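Support ticket: Loss of tracking and missed grasp events on hand-held gripper, fabric tasks
Product: Callurer hand-held gripper, wrist camera version
Compared against: Jaber two-finger gripper, same controller
Submitted by: Tanton test laboratory
Handled by: Odavden Technical Support
Status: Resolved, with one item carried forward
Opened: 5th August

Summary of the report

The laboratory is comparing the Callurer and Jaber grippers for the handling of light fabric. Each unit is attached to the same controller and is operated through the same set of pinch, lift and fold trials. The laboratory reports that the Callurer unit performs as expected on gray and white cloth but loses grasp events on brightly colored cloth. The Jaber unit, which carries its camera farther from the fingers, does not show the fault.

Of 130 trials recorded with the Callurer unit on bright cloth, 14 ended with the message "contact not confirmed." In each of these the operator stated that the cloth had been held securely. The laboratory requested a replacement camera.

First response from Support

Support asked the laboratory to confirm the following before a replacement could be considered:

- firmware version on the controller and on the gripper
- exposure mode in use (automatic or fixed)
- type and height of the bench lighting
- whether reference recordings of a human hand pinching the same cloth had been made with the same camera

The laboratory confirmed that both firmware versions were current, that exposure was set to automatic, and that the bench lamps were at full output. Reference recordings had been made, and samples were attached to the ticket.

Review of the attached recordings

The reference recordings were made at close range, and the lighting is very strong. Bright yellow cloth takes up much of the view, and the color spreads into an orange edge where it meets the dark glove. The raised dots on the fingertips remain clear, as does the ridge of the pinched fold. The lens is therefore unlikely to be out of focus at working distance.

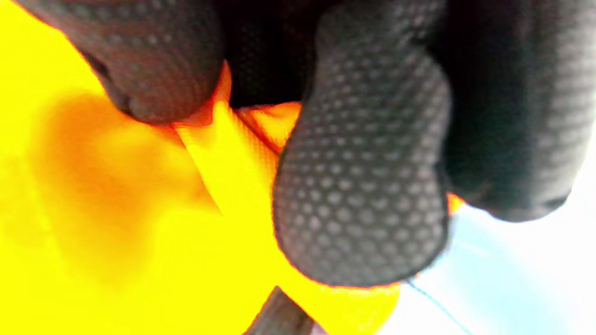
Support considered two possible causes. The first was a fault in the camera sensor. The second was the automatic exposure setting, which takes its reading from the whole image and responds slowly when the view changes from a dark object to a bright one. The contact check in the controller compares the edge of the fingertip with the edge of the material. Where the two edges run together, the check returns no result and the trial is closed as a failure.

Steps carried out

1. The laboratory changed exposure from automatic to fixed, at the value given in the Callurer setup guide for close work. Missed events were reduced but still occurred.

2. The bench lamps were lowered to half output and turned away from the work surface. No missed events were recorded in the next ten folds.

3. The lamps were returned to full output with the fixed exposure retained. The fault came back on the third fold.

4. The cameras on two Callurer units were exchanged. The fault followed the lighting condition and did not follow the camera.

5. The contact check window was increased from 10 frames to 14 frames. The laboratory was advised that this adds a short delay at the start of each lift.

6. The Jaber unit was run under the same lamps. It reported contact correctly in all trials, although its view of the fold was smaller and the laboratory rated it lower for fine alignment.

Finding

The camera is within specification and no replacement will be issued. The missed events were caused by excess light on saturated cloth at short range. Fixed exposure, reduced lamp output and the longer window should be used together for bright materials. Results already recorded on gray and white cloth do not need to be repeated.

The 14 failed trials should be marked as invalid in the comparison and should not be counted against the Callurer grip force score.

Carried forward

The laboratory has asked whether the exposure value can be stored separately for each material. This is not possible in the current controller software. The request has been entered for review in January. The laboratory also intends to extend the comparison to 2,000 trials and will reopen this ticket if the fault returns under the revised settings.

Last updated: 5 days ago
2 comments | 0 shares
Contact Odavden Technical Support | © Odavden | Back to top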